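Eltham Community Lunch Club: progress report to the Grendovitz Fund
Aug 26, 2022

Where we've got to

Hello again! It's been a good, busy stretch. We now have 31 regulars at the Climent Hall lunches (you paid for us to feed 25, so the soup gets stretched a bit) and six more waiting for a lift to be sorted.

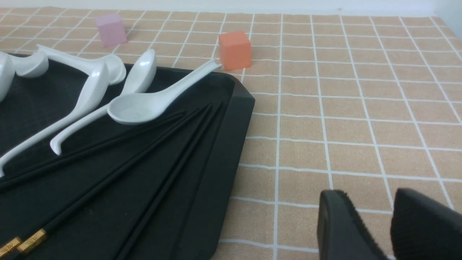 Are we still within budget?
Just about. Veg has gone up, but Chuang Foods knocked a bit off our rice order and that's kept us level.

The minibus has been the headache. It was off the road for two weeks and I ended up ringing round for lifts, which I don't want to do again before winter. 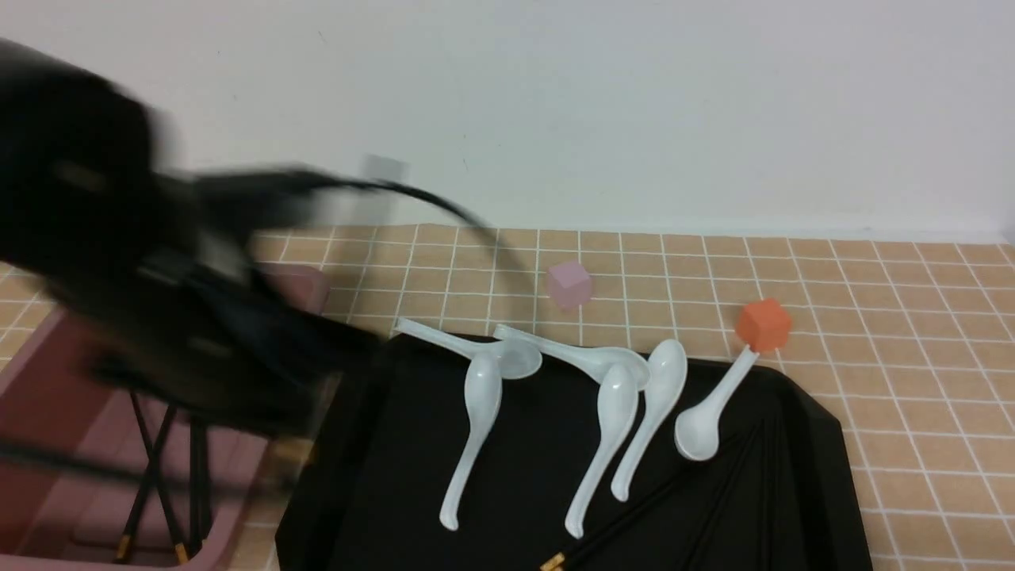
What's next

I'd like to add a second sitting in November, if you're happy for us to move the leftover travel money across. Could you let me know?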